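Tabletop Reset Rules (robot manipulation)

Tabletop reset rules are the written house rules a robotics group follows when it puts objects back on a table between one attempt and the next. You'll also hear people call them the reset sheet, the scene protocol or, where I work, just "the sheet." I've been keeping this page going for a while now, and I write it the way I talk, so if you came for a formal standard you'll want the links your safety officer gave you. What I can offer is what the rules usually say, where they came from in our little corner, and which ones people argue over.

Contents
1 What the rules cover
2 Where our version came from
3 Object rules
4 Table and background rules
5 Gripper and wrist camera rules
6 People rules
7 Naming and notes
8 Arguments
9 See also

What the rules cover

A reset sheet covers the stretch of time between "the arm has stopped" and "the arm may start." That's a short stretch, often just long enough to pick something up, set it down again and step back, but a lot of trouble gets in through it! Somebody puts the bottle in the same comfortable spot every time. Somebody leaves a sleeve in the way. Somebody swaps one soda bottle for another brand and doesn't write it down, and then a week of comparisons means nothing.

A sheet normally doesn't cover the robot's own safety settings (speed limits, stop buttons, fencing). Those belong in the risk assessment for the cell, and a reset sheet should point to it and leave it alone. I've seen sheets that copied the speed limit over from the risk assessment, and then the risk assessment got updated and the sheet didn't. Please don't do that. One number, one home.

Where our version came from

The first sheet I ever used was a half page by Fernanda Barros, written for a sorting project called Parri. It had 3 rules on it: change the pose, clear your hands, write down what you broke. I still think you could run a decent lab on those. The Parri sheet was for soft stuff like cloth and sponges, though, and when we moved on to drinks containers and trays it started to creak, so Rhonda Lemieux rewrote it for the Lullidow project and it grew to 2 pages. Rhonda's is the one most of this article follows.

There's also the Zutau sheet, which some groups like better. It's stricter about object placement (every start position comes from a printed list) and looser about nearly everything else. I'll mention it where the two disagree.

Object rules

Here's the part everybody wants to read first. The Lullidow sheet says that every object has to be one of the objects on the inventory list, and that the list has to say what the thing is in words a stranger would understand. "Green bottle, black cap" is fine. "Bottle B" is fine only if B is written down somewhere that people can find. Ours runs to 124 objects at the moment and I wouldn't trust my memory past the first dozen.

Containers for liquid get their own paragraph. They go on the table empty, capped and dry on the outside. Empty is for the sake of the electronics, and capped is because the cap changes the shape and the balance, so half your attempts with a cap and half without is really two different objects. If a cap goes missing, the bottle comes off the list until you find it or replace the whole thing. Same with labels: a peeling label either gets taken off completely or the bottle is retired.

Then pose. Bottles may start upright or on their side, and if they're on their side the neck may point any way at all. This is the rule new people break the most, and they don't mean to. Right-handed people set a bottle down with the neck off to the same side over and over, and after lunch it gets worse. Rhonda's fix is to look at the last pose in the log before you put the object down, and choose something you'd call clearly different. The Zutau fix is the printed list. I've used both. The list is fairer and the log is faster, and on a long Tuesday afternoon I know which one I reach for.

Clear and tinted plastic deserves a special word. Light goes through it, the curved bits throw bright spots, and depth sensors in particular can make an awful mess of it. The sheet doesn't ban it (a robot that can't cope with a soda bottle isn't much use in a kitchen), but it does ask that see-through objects be marked as such in the inventory, so you can pull those attempts out later and look at them on their own.
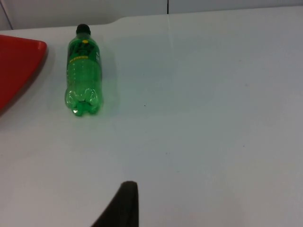 Round things roll, and a bottle on its side is a round thing. The rule is to let go, wait for it to settle, and only then step back and call the start. If it rolls after you've called it, you let the attempt run anyway and put an R in the notes. You don't nudge it. I know it's tempting! A nudge is a hand in the workspace while the arm is live, and it also hides from the people reading the results that the object was moving.

Trays, bins and plates count as objects too, even when they're only there as a place to put things. Under the Lullidow sheet a tray can shift between attempts just like anything else, including partly out of the wrist camera's view. Under the Zutau sheet it stays on its tape marks. My own feeling is that you should start with tape marks while you're still sorting out whether the arm works at all, and lose the tape as soon as you can.

Table and background rules

Most sheets ask for a plain, matte table. White is the usual pick. It's cheap, it shows dirt, and it doesn't bounce glare back at the camera the way a shiny top will. Showing dirt is a good thing, by the way: crumbs and scuffs are easy to spot and easy to wipe.

How clean is clean, though? Pavoreo, the outfit that supplied our first benches, sent along a care card that said to wipe the surface before each session, and we lifted that straight into the sheet. Between attempts you only wipe if there's something a finger could catch on or push along. A tiny speck can stay. I've met people who'd stop everything for a speck, and I've met people who'd leave half a sandwich, and the rule was written to keep both kinds moving.

Seams, joints and edges in the table or the wall behind it don't have to be hidden. What the sheet does want is for them to stay put over the course of a session. If a panel gets bumped, note the time and carry on. If the whole table gets bumped, stop and redo the calibration check, with no exceptions for anyone, me included.

Loose cables are the one thing the background rules are firm about. A cable behind the table is allowed. A cable that can reach the tabletop, or that the arm could reach, has to be clipped back before the start is called.

Gripper and wrist camera rules

Fingers get checked at the start of every session and again after any collision. You're looking for a loose fingertip, a worn pad, or grit stuck where it shouldn't be. If you swap the fingers, it counts as a new setup and gets a new setup number, even if the new ones are the same part from the same bag. We learned that one the slow way when a fresh pair turned out grippier than the old pair and a whole set of scores went up for no reason anyone could see at first.

With a wrist camera, the question is how much finger should show in the view. The Lullidow sheet says at least one fingertip must be visible when the gripper is open at the start position, and it must be in the same place every session. Someone compares the first view of the day with a saved one. If the finger has wandered, the mount has slipped, and you tighten it before you do anything else. Clean the lens with a proper cloth. Shirt tails are banned by name in our copy and yes, that's my fault.

People rules

Hands out, step back, say "clear" out loud, then start. If two people are working, the one who placed the object says "clear" and the other one presses start, and you don't trade jobs in the middle of a batch. Long hair is tied up and lanyards come off.

Breaks are in the sheet too. Up to 467 attempts have been run in one day on our bench, and I was there for it and I don't recommend it. Toward the end the poses all looked alike and the notes had shrunk to single letters. The current sheet calls for a swap of operator every hour and a real break at noon.

Naming and notes

Each attempt gets a line: object, start pose in a few plain words, result, anything odd. "On side, neck away, tray at left" is a perfectly good pose note. Please don't write "normal." I've gone back through January's log trying to work out what normal meant and I still couldn't tell you.

Failures are logged exactly like successes. An attempt can be thrown out only for a reason that's already listed on the sheet (power loss, a person in the workspace, camera dropout), and you have to name the reason. "Looked bad" isn't listed.

Arguments

The big one is random placement against listed placement, which I've covered. Fernanda is on the side of lists these days, which surprised me given how loose the Parri sheet was. Her case is that two groups can only compare numbers if they started from the same places. Rhonda's answer is that nobody's kitchen starts from a list. You can do both, with a listed batch for comparing and a free batch for everything else, and several groups have gone that way.

A smaller argument is whether the person resetting should know which version of the software is running. I say no. It's very hard not to set up an easy one for the version you're rooting for. The sheet only says "where practical," and I'd like to see those two words go in the next edit.

See also

Inventory list format
Calibration check, short form
Lullidow sheet, current copy
Parri sheet (kept for history)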